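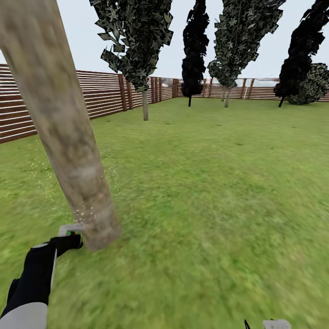 Ebbe Hedlund asks whether the trunk grasp has to be set up again every time the yard scene is reloaded, or only after the arm model has been changed. Only after the arm model, the gripper model or the trunk collision shape has been changed. A plain reload keeps the saved grasp pose. The steps in this section apply to all three cases, and also to a first installation.

6. Setting Up the Trunk Grasp in the Yard Scene

6.1 Scope

This section covers the left arm and left gripper of the Ploltine two-arm unit in the simulated yard. The right arm stays parked during the whole procedure. Setup of the right arm is covered in Section 7.

The work target is the near trunk, the one at the left of the robot's forward view when the unit is at its start position. The trees farther back in the yard, the shrub and the fences are background objects. Do not assign a grasp target to any of them.

6.2 Before You Start

Check the following in the Tangen control panel:

Scene state: PAUSED
Left arm mode: POSITION
Right arm mode: PARKED
Gripper force limit: 46 N
Physics rate: 400 Hz

If the physics rate has been lowered for a recording run, set it back to 400 Hz and reload the scene. A change made while the scene is running is shown in the panel but is not applied to contacts until the next reload.

CAUTION: Do not raise the force limit to get past a slipping grasp. The trunk is a fixed body. Force that the trunk cannot take up goes into the wrist joint and causes the arm to jump when the gripper is released.

6.3 Aligning the Left Arm

1. Load the yard scene and leave it paused.

2. Open Arms > Left > Targets and select TRUNK_NEAR.

3. Set the approach distance to 100 mm. This is measured from the finger pads to the bark surface, along the approach line.

4. Press Run. The arm moves to the approach point and stops.

5. Turn on the collision overlay. The trunk shape should follow the slope of the visible trunk. If the shape stands upright while the trunk leans, the wrong collision file has been loaded. Go to 6.5.

6. Jog the wrist until the finger pads are parallel to the trunk axis. Use the trunk as the reference for this step. The fence posts are vertical and the trunk is not, so a wrist that lines up with the posts will be wrong.

7. Set the grasp height on the lower part of the trunk, above the point where it meets the grass. Leave enough room for the fingers to close without touching the ground plane.

8. Press Save Approach.

NOTE: The forward view shows the arm from above and from the side of the unit. The plate on top of the gripper can hide the finger pads. Use the wrist view for steps 6 and 7.

6.4 Closing and Saving the Grasp

1. Set the jog speed to 7 mm/s.

2. Move the gripper along the approach line until the contact readout changes from 0 to 1. Stop.

3. Press Close. Wait until the force readout is steady.

4. Compare the force on the two fingers. If one finger carries all of the load, open the gripper, back off to the approach point and repeat step 6 in Section 6.3.

5. Press Hold and let the scene run for 400 physics steps.

6. Read the slip value. A value of zero is required. Any other value means that the pads are sliding on the trunk, even if no movement can be seen in the forward view.

7. Press Save Grasp. The pose is written to the scene folder under the target name.

8. Press Open, then Return. The arm goes back to the approach point first and then to the rest position.

CAUTION: Do not press Return with the gripper closed. The panel does not block this command in versions before March 2023.

NOTE: The green light on the gripper is part of the visual model. It should not be used to confirm a grasp. Use the contact and force readouts.

6.5 Replacing the Trunk Collision File

The scene package contains two collision files for the near trunk. The upright file belongs to the older Gorlow test yard and was kept so that old recordings can be replayed. The leaning file is the correct one for the present scene.

1. Stop the scene. Pausing is not enough.

2. Open Scene > Objects > TRUNK_NEAR > Collision.

3. Select trunk_near_lean and press Apply.

4. Delete the saved approach and the saved grasp for this target. Poses made with the other file are not valid and are not removed automatically.

5. Reload the scene and start again at 6.3.

6.6 Faults

Arm stops short of the approach point.
The joint limit margin is too large, or the base of the unit has been moved. Reset the base to the start position and try again. If the fault remains, reduce the margin one step at a time.

Contact readout changes before the pads reach the bark.
The collision shape is larger than the visible trunk. Check the scale of the collision file. It must match the scale of the visual file on all axes.

Gripper shakes after closing.
The physics rate is too low or the contact stiffness has been changed. Restore both to the scene defaults. Shaking that stops when the force limit is lowered points to stiffness.

Fingers pass into the trunk.
Finger collision has been turned off, usually by a replay profile. Load the default profile and reload.

Right gripper moves while the left arm is being jogged.
Mirror mode is on. Turn it off under Arms > Shared. The tip of the parked right gripper may stay in the forward view at the bottom edge, and this does not affect the grasp.

6.7 Routine Checks

Run the saved grasp once after each update of the control panel or of the arm model. Repeat steps 5 and 6 of Section 6.4 and enter the slip value in the Tunholm log sheet, together with the panel version and the name of the collision file.

Clear the contact log before every long run. A full log slows the panel and delays the force readout, and the operator then closes the gripper on old values.

Keep one copy of the scene folder from before the update until the grasp has been checked with the new version.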